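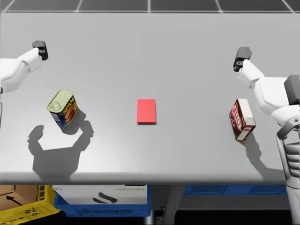

The man in charge of data at Ristbridge does not like the word "teaching". He has spent most of the year gathering examples for a learning system called Warrier, which is meant to move groceries about on a table with two arms, and he would prefer that we talked about copying.

"Teaching suggests there's a pupil who might ask you something back," he says. "What we do is perform the same small job over and over and hope that the average of our performances is any good. Some days I'm not convinced it is."

We met in the firm's meeting room, where he had two laptops open and a list of things he wanted to complain about. He asked not to be named, on the grounds that his employer would like its next customer to read something more cheerful.

Almost all of Ristbridge's examples are gathered in simulation. An operator sits with a pair of hand controllers and steers the simulated arms, and the software, bought in from a supplier called Celuten, stores what the cameras would have seen along with the position of every joint. When we spoke, the grocery job had 614 examples in the store. I said this sounded like a lot.

"It sounds like a lot because you're imagining 614 different things," he says. "Go through them and you'll find the same approach from the same side, done by the same people. We had six operators in July and we have two now. One of them always begins with the left arm. So guess which arm the system likes."

He is just as short with the idea that simulation makes the job cheap. The physics can be run again at no cost, he agrees, but the person holding the controllers still has to be paid, and gets tired, and begins to cut corners after the first hour. He threw out 80 examples in one afternoon when he noticed that the operator had been nudging things into place with the side of the finger instead of gripping them. The software had marked every one a success, as the objects had ended up where they were supposed to be.

"That's the bit that worries me. The success check is a few lines of code that somebody wrote before lunch. It asks where the box is. It doesn't ask whether you'd want a machine in your kitchen that moves a box that way."

Would real arms be any better? He shrugs. Ristbridge did a short run on real hardware earlier in the year, and he remembers it mainly for the time spent picking things up off the floor. In simulation the table can be put back as it was with one key press. He admits he would not go back willingly.

"But I don't pretend the two are the same. A simulated tin has whatever weight you typed in. If you typed it in wrong, every example you gather is wrong in the same direction, and it all looks lovely on the screen."

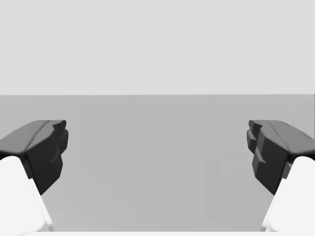
His other quarrel is with the finger cameras. Customers ask for the close view, he says, and it does help in the last moments before contact, when the view from above can be blocked by the arm itself. For long stretches of an example, though, there may be very little in it. The system is handed all of it regardless and left to decide what matters.

"People tell me it'll learn to ignore the dull parts. Maybe. I've also seen a system learn that a plain grey view means it's time to close the hand. It closed on nothing, very confidently, again and again. You can't argue with it. You go and gather more examples in which the hand stays open, and you hope."

He has looked into buying examples instead of making them. A firm called Dreseck offered him a ready-made set, and he asked to see the failures. There were none, the salesman told him proudly. He did not buy.

"If you never show it a fumble, it has no idea what to do after one. Our operators are told to leave their mistakes in and put them right on camera, so to speak. They hate it. Everyone wants to hand in a clean one."

I asked what Warrier could do at present that it could not do in July. He thought about this for longer than I had expected. It is smoother, he said. It hesitates less above the table. As to whether it picks things up more often, he has a figure, but he won't give it to me, as it was measured on the same arrangements of objects that the system had been shown.

A fresh test is planned, with arrangements drawn up by someone outside his team. He would not be drawn on the result, beyond saying that he had argued for the test and several of his colleagues had argued for putting it off.

"Ask me afterwards," he says. "If I don't pick up the phone, you'll know how it went."

Last updated: 2021-12-03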